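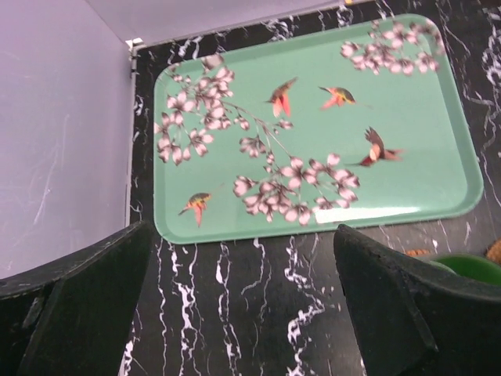

A mint-green serving tray printed with blossom and birds in flight

Tray song

Tray song is a kind of light popular song that grew up in the tea rooms of Floltport and later spread inland to Vorstead, where most of the surviving sheet music was printed. The songs are short and friendly, usually a verse and a chorus with a second verse if the customers seemed willing, and they were sung by the serving staff themselves between one round of orders and the next.

The words deal with everyday matters - the weather, late trains, a sweetheart who never writes - and the tunes sit low enough for almost anyone to join in. A piano was usual, though the smaller rooms made do with a concertina, and in some of them the beat was kept by tapping on the underside of a tray, which gave the style its name.

The Pereyra music press issued 700 of the songs in cheap booklets of 2 titles each. Later the Osamska label recorded 90 of them with a small band, and these records, a good deal slower than the singing they were based on, are how most listeners now come to know the style.

See also: Parlour song, Café music, Music of Floltport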